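# Muris Under-Counter Drawer Runner, Soft Close

**Sold in pairs. Left and right are marked. They are marked for a reason.**

The Muris is a full-extension steel runner for kitchen drawers, made for Ovatgate and sold by the pair to anyone with a screwdriver and a free Saturday. It goes under the drawer box, so you don't see it, and once it's fitted you won't think about it again until you visit a house that has the other kind.

Soft close comes from a small sealed damper at the back of each rail. Push the drawer hard and it slows down in the last stretch and shuts itself with a sort of sigh. People who like to slam a drawer to end an argument should look at our Pešek range, which has no damper and makes a very satisfying noise.

## What's in the box

- One left runner, one right runner
- Front clips (2), already fitted, please leave them there
- Screws for the cabinet side and for the drawer side, in separate bags
- Paper drilling template
- Instructions in English, plus a drawing of a cheerful man who has never dropped a screw behind a cabinet

## Ratings

| | |
|---|---|
| Load, per pair | 60 pounds |
| Extension | Full |
| Cycle test | 2,000 openings, fully loaded |
| Guarantee | 6 years |
| Finish | Zinc |

The load rating includes the drawer itself. It also includes the cast iron you said you were going to move to the bottom cupboard.

## Will it fit?

Measure the inside depth of the cabinet, from the back of the face frame to the back panel. Don't measure the old runner, which may have been wrong for years. You need 3 inches more clearance than you think if there's a pipe, and there is always a pipe.

Drawer boxes need a recessed bottom and a notch at each rear corner. If yours has neither, the Rumitz side-mount is easier to live with and costs less. It fits most older cabinets and shows a strip of metal along each side when the drawer is open. Some customers have told us they prefer this. We believe them.

Face-frame cabinets need the rear bracket, sold separately. We did try including it. The frameless people wrote in.

## Fitting, the short version

1. Empty the drawer. All of it, including the batteries.
2. Tape the template to the cabinet side and mark the holes.
3. Fix both rails level with each other. Level with the floor is nice, too, if your floor is that sort of floor.
4. Pull both rails out, set the drawer on top, and slide back until the clips click twice.
5. If they click once, take it out and start again at step 4.

Side-to-side and height adjustment are on the front clips. Turn the wheel a little, close the drawer, look at the gap, and resist the urge to turn it again.

## Drawers right below the countertop

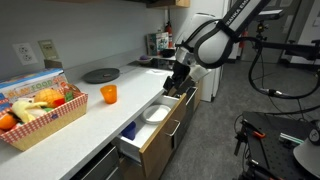
The top drawer gets opened more than all the others put together, and it's the one to upgrade first if you're only buying a single pair. It also needs the most care with height, as the drawer front has to clear the underside of the counter on the way out. Check this with the counter loaded the way you normally keep it. A gingham box of plush pineapple and banana weighs next to nothing and can stay where it is, but a stand mixer on a thin top may close up the gap enough to rub. Lower the front with the adjustment wheel until it runs clear.

## Care

Wipe the rails with a dry cloth when you see crumbs. Don't oil them. Oil turns crumbs into something worse. The damper is sealed and has no parts you can service, though every August we get one back in a sandwich bag from someone who gave it a try.

## Ordering and returns

Choose your length from the menu before adding to the cart. Unfitted runners can come back within 60 days in the original box. Fitted ones can come back if they're faulty, and we'll pay the postage. Two lefts don't make a faulty pair if you ordered two lefts, but we'll swap one anyway.

Page last updated September 28, 2018. Rear brackets are back in stock.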